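Linen drop-off at Haliletti
Wed 16 August

Gisela Schmieder is taking in small cloths again. 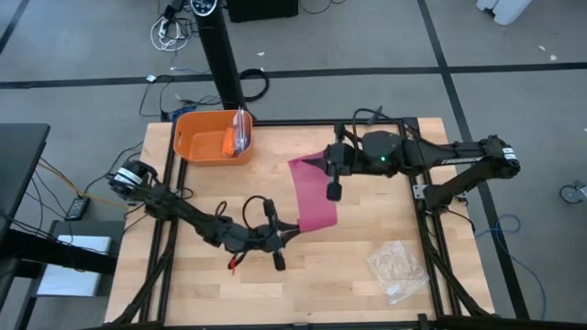
Cloths should come clean, with any pins taken out. Plain cotton is easiest, and odd sizes are welcome. Pink ones like the one on the table are fine too. Put small items in the orange basket.
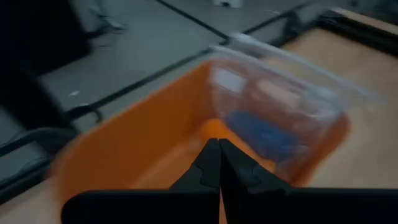 Bags can be reused if they have no holes. Ayman Khasawneh has 60 spare ones.

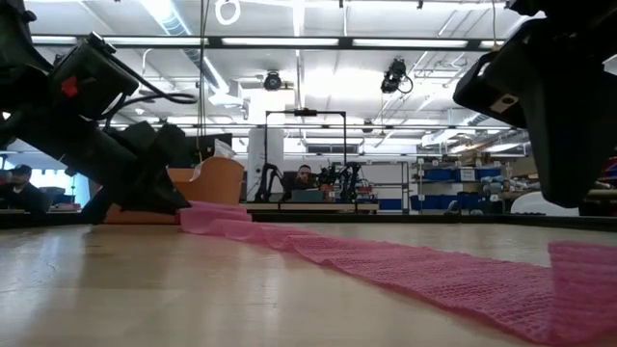
Drop-off closes at 3. Questions go to Gisela.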